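Visit Report: Osard Lock and Key Open Day

Prepared by Helju Paju for the Mockus Technical School

On Sunday, January 11, 2026, members of the school attended the open day at Osard, where small padlocks are examined before being issued to schools and sports clubs. The group was received by Signe Hafstein, who leads the bench section.

The visit began with a short talk on key control. Osard issues 1536 padlocks in a normal season, each with its own key, and the records are kept by body color. Students were then shown how a key sits in the cylinder and how the shackle is released.

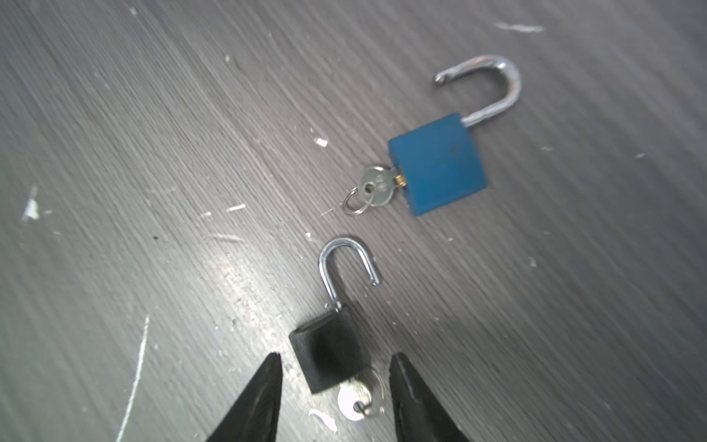 Blue and black padlocks, both open, with keys inserted.

Ms. Hafstein explained that keys are kept on small split rings so that a number tag can be added later. Several students asked about worn coatings. A lock with a marked body may stay in service - the shackle and cylinder decide the matter.

The group then moved to the bench area, where the tabletop has a dark wood-grain finish and the walls carry a large black-and-white pattern.

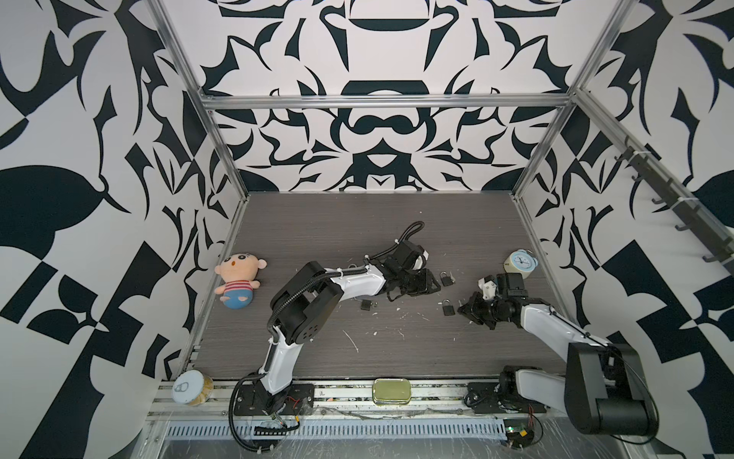 The padlock bench and its patterned walls.

Questions at this stage dealt mainly with storage. Osard advises that spare keys be held in a separate cabinet and checked every October. The printed guide runs to nine pages, and 200 copies were set out for visitors.
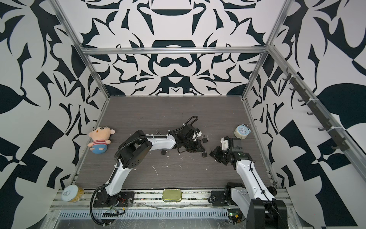 The school has requested a second visit for the evening class. Requests for the guide may be left at the Rudaditz office.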